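Ticket 529 – Tidy-up run leaves items out of the box
Opened by: Lilibeth Buenaventura
Assigned to: Bogdan Kalinowski
Site: Giranard, cell 2
Status: Open

Lilibeth Buenaventura, 9:10
Job is the bedside clear-up for the Salazar trial: put the stethoscope and the medicine boxes in the storage box, close the lid, leave the mouse pad flat. Out of 46 runs since the Riltoser update, 16 finished with everything put away. Most of the bad ones stop at the stethoscope. The arm gets hold of the tubing, lifts, and the chest piece drags or drops. A few stop at the lid.

Bogdan Kalinowski, 9:40
Can you send me the cell as it stands now? Please don't move anything. 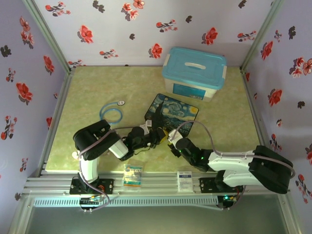
Cell 2, both arms over the mouse pad. Lid on, stethoscope still out.

Bogdan Kalinowski, 10:05
Thanks. Two things. The medicine boxes are on the front rail between the arm bases. The start layout has them on the floor panel, and I doubt either arm can get a decent grip that close to its own base. Also the lid is on. Was that run supposed to start with it off?

Lilibeth Buenaventura, 10:20
Lid on is correct, the arms have to open it. I'll check the sheet for the medicine boxes.

Tala Sleiman, 11:15
The sheet I have says "front", no more than that. I've changed it to "floor panel, front" – please reprint. Runs with boxes on the rail should come out of the count.

Bogdan Kalinowski, 1:30
That won't fix the stethoscope. Rigid items are fine in my tests. Tubing hangs differently every time and the second arm goes to where the chest piece was before the lift. I've set it to look again after the first grip. Slower by a few seconds.

Teodoro Layug, 2:45
Lindivville is asking if they can tell the ward it does bedside tidying. My answer for June is no. It can put a box in a box if a person sets the table first. Keep this open until we have a full set on the new sheet.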